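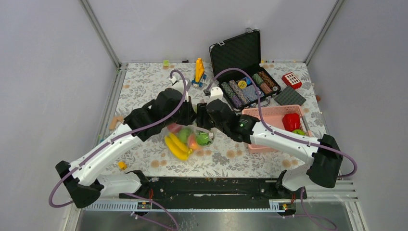

Zelham Tabletop Set: Chip Case

README, last edited in August

Contents

This folder covers the chip case part of the Zelham tabletop set. The activity is putting things away on a table: chips go into the case, and the other items on the cloth are moved, bagged or left where they are. Notes on the kitchen drawer and sewing box parts are in their own folders and are not repeated here.

Maintained by Yen-ting Yuen. Object list by Reshma Ndlovu. Text labels by Cristóbal Alarcón and Yuk-lan Kwok.

Objects

chip_case – black hard-shell briefcase. Labeled "open" when the lid stands upright without being held, "closed" when the lid is down. Anything in between is "lid_moving".

chip_roll – poker chips lying together as a roll. Colors in use are dark purple-gray, gray patterned, blue, green and brown. The purple-gray and the gray patterned are easy to mix up in the labels, so check both before saving.

chip_single – any chip that is not part of a roll. The yellow chip is always a single. It counts as put away when it is inside the case, even if it is not in a row.

red_block – red toy block with small white window shapes on top. Not part of the packing goal.

mat – dark gray, square, textured surface. Not part of the packing goal. If something is on it, label the thing and the mat separately.

fruit_bag – the bag is one object. Its contents have no labels of their own.

cloth – white with a gray leafy floral print. It has orange-brown stains. Do not label stains as objects. An early pass by Tsang had several of them marked as chips and these had to be removed by hand. The cloth was not replaced, so expect the stains all the way through.

Tasks

pack_rolls: all rolls end up lying in rows in the case. Order of colors does not matter.

pack_single: the yellow chip ends up in the case.

close_case: lid down. The latches are not part of the task.

clear_side: the block and the mat are moved away from the case. Either one may be moved first.

bag_fruit: the bag is moved or filled. Written instructions for this task say "the bag" and never name the fruit.

Each task has 8 written instructions, 4 short and 4 long. Short ones look like "Put the blue chips in the case." Long ones give a place as well, for example "Put the yellow chip in the middle of the open case." Left and right are always from the near edge of the table, and "back" means toward the far wall. Two labelers read every instruction, and where they disagreed Yuk-lan Kwok made the call.

Label rules

A roll that comes apart becomes chip_single, one label per chip, until it is back together. Two chips touching are still two singles.

"In the case" means resting inside the lower half. A chip leaning on the rim is "on_edge".

If the lid hides a roll completely, keep the last label and set hidden to 1. Do not guess a new position.

Known problems

The brown roll was saved as "tan" in 7 files. Both names are accepted for now.

Red block labels sometimes include a corner of the mat. This matters only if you are measuring size.

There are no instructions for sorting the chips by value. Shih-chieh Chang has asked for them and they may go in the next version.

Use

Free for study and teaching within Flillemham and its partner groups. Ask before passing copies on. Please cite the set by name and give the version – the object names changed between versions 1 and 2.

Related items

Zelham Tabletop Set: Kitchen Drawer
Zelham Tabletop Set: Sewing Box
Plirnard label format notes
Instruction wording guide

Contact: Yen-ting Yuen, Flillemham | © Flillemham | Back to top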